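Section 7. Faults: Finger Slip, Jaw Drift and Lost Tracking

This section applies to the Fisine two-finger hand-held gripper, used singly or as a left and right pair, and to the Celascombe recording software that goes with it. It deals with three faults that together make up most of the returns handled by the Wotville service desk. Read Section 2 (Safety) before you open any housing.

7.1 Before you start

You will need:

2 mm hex key
Lint-free cloth
Isopropyl alcohol
Steel rule
Replacement foam pads, part 3823 (pack of two)
Printed marker sheet from the accessory box

Stop recording and close the session in Celascombe before any of the procedures below. An open session keeps writing to the card, and a pad change made partway through will spoil the width data for everything recorded after it.

CAUTION: If the fault appeared near a hot plate, an induction cooker or any other heat source, switch the heat source off at its own control and let the cookware cool. Do not reach across a pot to free a finger that has caught on the rim. Open the jaws with the trigger and draw the gripper back toward you.

CAUTION: Do not squeeze the fingers shut by hand to test them. The linkage is built to be driven from the trigger side. Forcing it from the finger side can strip the rack.

7.2 Fault A — Objects slip out of the fingers

Typical signs: a handle turns in the grip as it is lifted, a spoon swings down from the pads, or a bottle slides while the trigger is fully pulled.

Slip is nearly always a pad problem. The ridges on the foam fill with flour, starch or oil and stop gripping well before they look worn. Dust from dried beans and grains does the same thing and is harder to see on dark foam.

1. Open the jaws fully and lock the trigger.

2. Wipe each pad along the ridges with a dry cloth. Wiping across them pushes dirt into the grooves.

3. Wipe again with a cloth dampened with alcohol. Do not pour or spray alcohol on the foam.

4. Leave the pads to dry for 3 minutes.

5. Press each ridge lightly with a fingertip. A ridge that stays flat has failed, and the pad must be replaced.

6. Check the bottom edge of each pad for lifting. A lifted edge will catch on pot rims and plate edges and peel further.

To replace a pad, peel it from the bottom edge toward the tip, clean off the old adhesive, and fit the new pad with its ridges running along the length of the finger. Hold it down firmly for one minute. Always replace both pads on a gripper together — a new pad facing an old one pulls the object to one side as the jaws close.

Pads are rated for 400 hours of handling. Kitchen work, with heat and grease, shortens this.

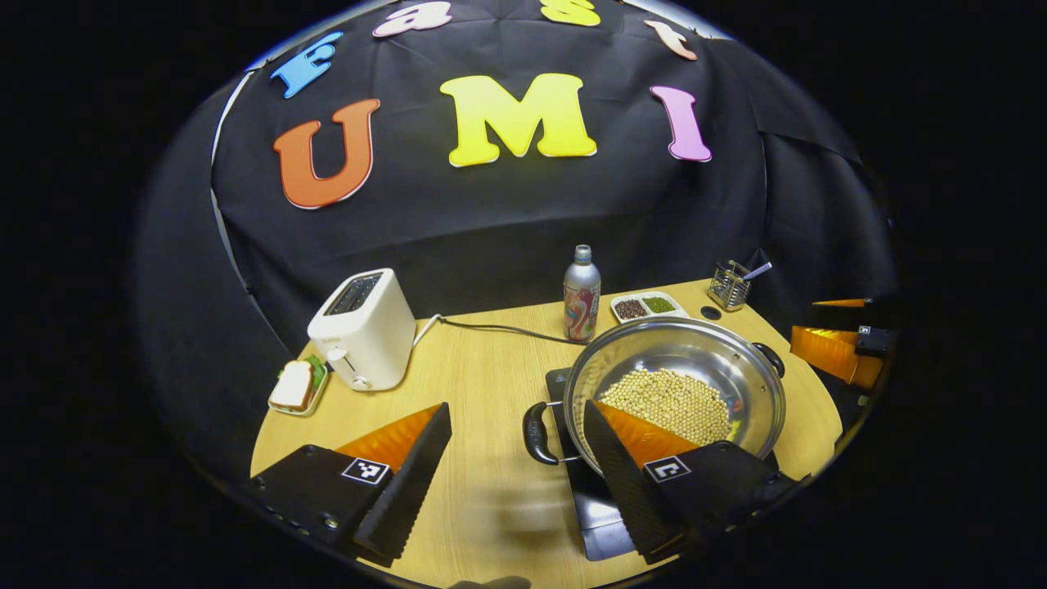
If slip continues with clean pads, look at how the object is being approached. The fingers should meet it squarely and at the same height on both sides. A pot handle gripped by the fingertips alone will roll, since only the top ridges are in contact. Move in until the handle sits against the middle of the pads, close the trigger in one smooth pull, and lift.

WARNING: Never lift a pot that contains hot liquid with this tool. The Fisine gripper has no force limit and no locking grip under load. Use dry contents only for practice lifts and recordings.

7.3 Fault B — Jaw drift

Typical signs: the width shown in Celascombe does not return to the same value when the jaws are opened fully, or one finger reaches the center line before the other.

Drift usually follows a knock. Laying a gripper down at the edge of a table and having it fall is the most common cause reported to us. The housing may show no mark at all.

1. Place the gripper on a flat surface with the housings level.

2. Open the jaws fully and read the width value on the Setup page. Write it down.

3. Close and open the jaws ten times at an even speed.

4. Open the jaws fully and read the value again.

5. If the two readings differ by less than 2 mm, run Zero Width from the Setup page and return to work.

6. If they differ by 2 mm or more, check the screws along the edge of each housing with the hex key. Tighten any loose screw until it stops, then no further. Repeat steps 2 to 4.

7. If the readings still differ, check the opening between the finger bases with the steel rule. Compare it with the figure on the calibration card packed with your unit. A mismatch means that the rack has jumped a tooth. Return the gripper for service.

Note: Do not correct drift by typing an offset into the software. An offset hides the fault on screen and leaves it in the recordings. Several customers have had to throw out a full set of recordings for this reason.

Note: On paired sets, test both grippers even if only one shows the fault. The left and right units are calibrated together at the factory and should be returned together.

7.4 Fault C — Markers lost during recording

Typical signs: the width trace drops to zero for short periods, the status light in Celascombe changes from green to amber, or the log shows the line "finger marker not found".

The software works out jaw width from the square black-and-white markers on the grippers. It must be able to see each marker whole, with its pale border.

1. Check both markers for scratches, food residue and curled corners.

2. Clean them with a dry cloth. Alcohol will lift the ink on markers printed before the July revision. These have a matte surface.

3. Check for glare. Polished steel cookware throws light upward and can wash out a marker when the gripper passes over it. Move the lamp, or turn the work so that the light comes from behind the operator.

4. Check for blocked views. A loose cable or sleeve that crosses a marker for a moment is enough to cause a dropout.

5. Record a test of 30 seconds, opening and closing the jaws throughout, and look at the trace. It should have no gaps.

If a marker must be replaced, cut it from the printed sheet with its full white border. Fit it in the same orientation as the old one. A marker turned a quarter turn will still be detected, but the reported pose will be wrong and no warning is given.

CAUTION: Keep power cords clear of the path of the grippers. An operator watching the fingertips will not see a cord until it is hooked, and the appliance at the other end will come with it. Route cords to the back of the table and tape them down.

7.5 After any repair

1. Run Zero Width on each gripper.

2. Record one short test with an object you have used before, and compare the trace with an earlier good recording.

3. Enter the fault, the part replaced and the gripper serial number in the service log at the back of this manual.

4. Mark recordings made between the last good test and the repair as suspect. In Celascombe, select them in the session list and choose Flag. Flagged recordings are kept but are left out of exports.

7.6 When to stop using the gripper

Take the gripper out of use at once if any of the following is found:

A crack in either finger, however small, including hairline marks at the base
A housing that no longer closes flush
A trigger that sticks or does not return under its own spring
Melted or shiny patches on a finger or pad
A rattle from inside the housing

Do not glue a cracked finger. Glued fingers have broken under load and dropped what they were holding.

Fingers supplied in the Ivanov kit are softer than the standard fingers and must not be mixed with them on the same gripper. If you are not sure which type you have, check the letter molded on the inside of the base: I for Ivanov, S for standard.

For service, pack the gripper with its calibration card and a copy of the log page and send it to the Wotville service desk. Remove the storage card first. Pads and markers are treated as consumable parts and are not covered by the warranty.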